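How to Teach a Robot Without Shouting at It

Suppose you want a robot to put a cup on a shelf. You could try asking nicely. The robot will do nothing, because it has no idea what a cup is, or a shelf, or you.

You could write out every movement instead. Lift the elbow a bit. Turn the wrist a bit. Open the fingers. Stop, that's the wall. Ute Brinkmann, an engineer at Larkano, once did this for a robot that had to pick up a spoon. It took her 15 days, and then somebody moved the spoon.

So people came up with another way, and it is the one you would use to teach your little brother to tie his shoes. You show it.

Showing by hand

Some robot arms can be made to go floppy, like yours when you are told to tidy your room. A person takes hold of the arm and pushes it through the job. While this goes on, the robot writes down where each of its joints is, many times a second. Afterwards it can play the whole thing back, rather like a song.

Showing from far away

The other way is remote control. The person holds a controller in each hand and the robot's arms copy what they do. Move your left hand up and the left arm goes up. Scratch your nose and – well, please don't scratch your nose. Gilang Lumbantobing did, in his first week of practice, and his robot punched a lamp.

The robot doesn't even have to be real. It can live inside a computer, in a made-up room with made-up furniture, which is handy, as made-up lamps are very cheap.

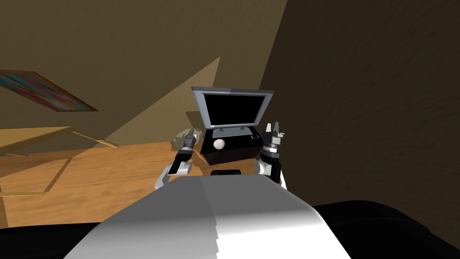 A simulated robot with both grippers up in front of a computer. Even the painting on the wall is pretend.

Looking out from behind the arms takes some getting used to. The room may lean over to one side, and your hands have been swapped for grippers, with fingers that are good at pinching and hopeless at playing the piano. Most beginners drop things. Gilang dropped the same pretend ball 20 times before lunch.

Why once is not enough

If you show a robot one cup in one place, it may learn only that cup in that place. Shift the cup a little and the robot will proudly grab a handful of air. That is why Ute's team showed theirs the same job 78 times, with the cup somewhere new each time. A computer program then hunts through all those goes for what they have in common.

It copies the bad bits too. If the teacher always wobbles before letting go, the robot may wobble as well. Ute's robot pauses for 2 seconds before it picks anything up, and she says she has no idea where it got that from. Gilang says he does.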